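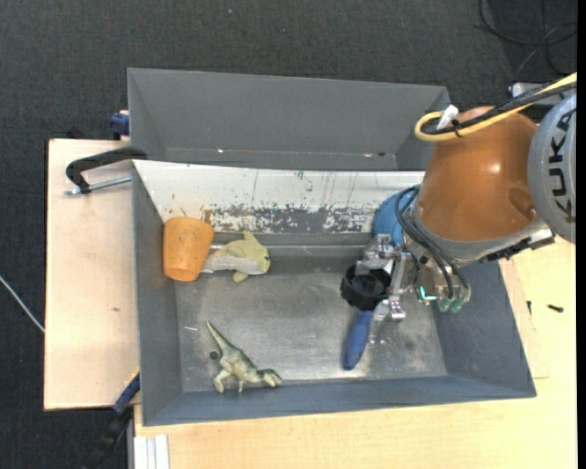
When does the Brindurus library stop charging for overdue books?
On the first of September, and anything you already owe goes away the same morning.

The town library has put up with late fines since it had a card catalog, and it is giving them up with very little ceremony. A sheet of paper went up by the front desk on 11 August 2023. It was taped over the old sheet of paper, the one listing the fines.

Darlene Dhillon, the head librarian, said the fines brought in $530 last year. Mailing out the reminders cost more than that, a fact she had mentioned at two budget meetings before anyone wrote it down.

At the moment 284 cardholders are blocked from borrowing over unpaid fines. Most owe less than the price of a sandwich. One of them is Miłosz Głowacki, who has stayed away from the building for nine years on account of a book about building your own canoe.

"I never built the canoe," he said. "I'd like that on the record."

Borrowers will still have to pay for a book that never comes back. After six weeks it is counted as lost and the replacement price goes on the account. Return it later and the charge comes off, provided the book still has its covers and hasn't been in a bath.

Not everyone is pleased. Barbara Nowakowski, who says she has returned every book on time since grade school, asked the town council whether people like her would be getting anything. The council thanked her for the question — twice — and moved on to parking.

Other towns in the county are watching, or say they are. Bianca Barbu, who runs the much smaller library in Weto, dropped fines there last winter and has since had 166 missing books turn up in the return slot, along with a casserole dish and somebody's tax papers from the nineties. The dish has been claimed.

Cardholders in Brindurus don't need to do anything to have their fines cleared. The return slot on the parking lot side is open all night for those who would prefer not to be seen.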